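The Bottle Problem
Household robots can find the clutter. Clearing it is slower.
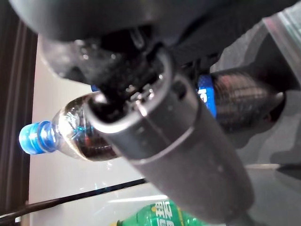 Efthymia Deligiannis would not put a date on it. A machine that tidies a room without supervision, she said, is waiting on hands and on recovery from error, and the second gets far less money than the first.

Drinks bottles show why. A rigid box has flat faces and predictable friction. A soda bottle has ribs, a slick label and contents that shift when it is tilted. Clear plastic also gives depth sensors trouble: light passes through the wall or bounces off it as glare, and the software receives a shape with holes in it. A colored cap is often the most reliable feature on the whole object. Once a finger crosses in front of the bottle, a camera at the wrist loses the middle of it, and the controller has to work from the two ends.

Toltum, which develops control software for two-armed machines, ran a pickup trial in October. The task was to lift bottles lying on their sides and stand them upright in a crate. The robot completed 317 attempts before the test was stopped for a worn finger pad. Most of the failures came after a good grasp, when the liquid moved and the bottle rotated in the grip.

Piras has taken the shop-floor route. Its sorting cell handles returned bottles on a belt, under fixed lighting, with no cables or fabric nearby to snag a finger. The company rates the cell at 3,000 bottles per shift. Move the same arm to a living room and the rating means little - the lighting changes, the bottles lie at any angle, and soft items get in the way of the approach.

Pierina Zanetti, who runs testing at Zarnico, scores chores by interventions per 100 picks. Her threshold for a home product is 2. On a cleared table the current prototype meets it. Among mixed objects it does not, and she declined to give the figure.

Touch sensing may close part of the gap. Nurnitz is fitting pressure arrays inside the fingertips so that slip can be detected before the bottle turns. The first units are slow to calibrate, and the pads have to be replaced by hand. Field tests in occupied apartments have not been scheduled.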